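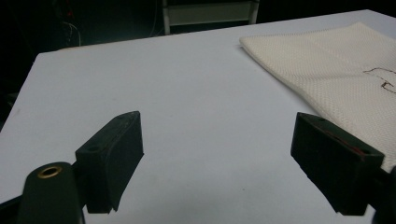 Wouldn't it be quicker to write the folding routine in code and be done with it, one reader asked after our April piece on Brulow's laundry project. We took the question to the company's workshop in Putia and put it to the engineer in charge of demonstrations.

"We tried that first," she said. "We had code that could fold one towel, if the towel started in the same place every time. Move a corner and it was lost. Cloth doesn't hold its shape, so there's no list of positions you can write down ahead of time."

What Brulow does now is have people do the folding with a hand-held gripper, which the company calls the Brulitz. It has two black fingers that open and close like the ones on the robot arm, and a camera that looks down between them. The person holding it does the job, and the recording goes into training.

She doesn't let new people practice on their own for long. Each one does 12 folds with her standing next to them, and those are thrown away. "They move like a person with ten fingers," she said. "They want to pinch and flick. The robot has two stiff pads. You have to slow down and think about where the pads go before you close them."

A full session is 50 folds. After that, she said, people get sloppy in the wrists and the recordings show it.

I asked about remote control, which Brulow used before. The operator sat at a desk with a pair of handles and the arm across the room copied the motion. The Swanepoel rig, as they call that setup, is still in use for heavier items. "It's good because you're driving the real arm, so you can't record something the arm can't reach," she said. "But it's slow. On a good day an operator got eight usable folds an hour with a thin cloth. You can't feel the table, so you either press too hard or close on nothing."

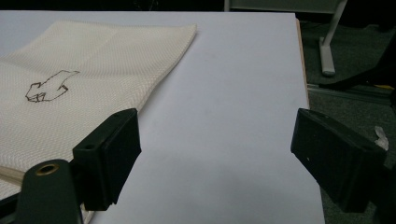
Getting a good grip on a single layer is the part she spends the most time teaching. The pad has to come in low at the edge of the cloth, and beginners tend to come down on top of it. Plain white cloth makes this harder to review afterward, because one edge looks like any other. A cloth with a drawing on it is easier to follow. With a mark like the brown one here, which looks like a hand with a finger pointing, a reviewer can tell at once how the cloth is turned and which edge the left pad is at.

Does the table matter? She said it does, more than she expected. A person working over a bare white top makes cleaner recordings, but a model trained only on those has trouble on anything else. The team changes tables, lighting and cloth between sessions. Dim rooms are included on purpose. "Homes are dim," she said.

Mistakes are kept too, within limits. If someone drops a corner and picks it up again, that stays in. "The robot is going to drop corners. It should see what you do next." If someone stops to scratch their nose, that comes out.

The last thing I asked was how much of this a robot really needs to see. She wouldn't give a total. For a new kind of cloth, the team now records 12 sessions and then tests the arm before deciding whether to record any more. Napkins were done after the first round. Fitted sheets have been through several rounds and are still not good enough to show visitors.

Contact the editors | © 2020 | Back to top

Comments

I ran a remote-controlled arm at a parts plant for years and the bit about not feeling the table is right. We put foam under everything.

Do they record left-handed people separately? It would change which side the fold starts from.

Good article. Please go back when they get the fitted sheets working. I can't do those either.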